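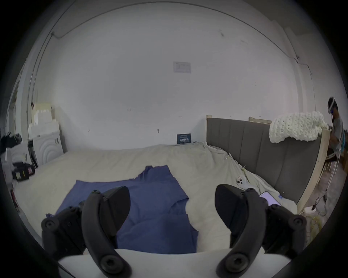
Figure 3. Gripper open over the blue cloth, bed station.

Section 3: Your First Folding Run

Welcome to the fun part! By now your pair of Nolallow hand grippers is charged and matched, and you're ready to show the Altemstead Robotics Club's folding model how a person does it. Every good run you record goes straight into the November training set.

1. Lay the garment flat on the duvet. A few wrinkles are fine (we want them!).

2. Hold one gripper in each hand, jaws pointing in toward the cloth.

3. Open and close both jaws 10 times so the software learns their full range.
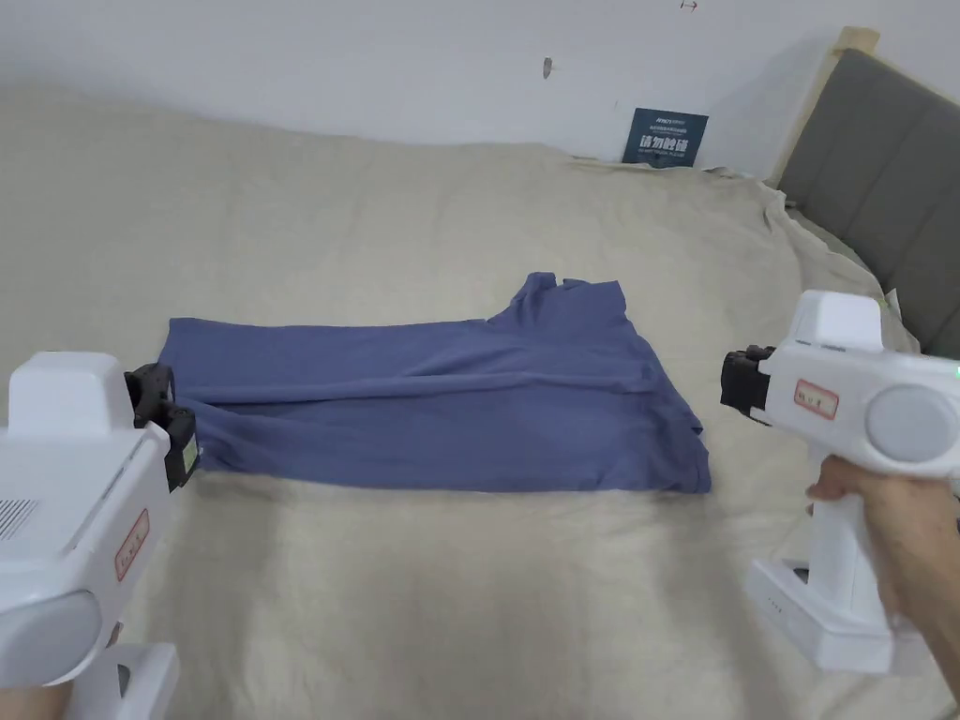 4. Close on the fabric gently and lift before you pull. Small, steady moves give Elango's tracking code the best data.

5. Fold, smooth, let go, and hold still until you hear the beep.

6. Save the run under your team number. Team 3637, please keep the leading "T"!

Note: Aim for 20 runs per session. Theophilus Fiadzo has the club total at 400 and climbing, so keep them coming!

Caution: Keep fingers away from the jaws while they close. Watch for cables on the floor before you step back.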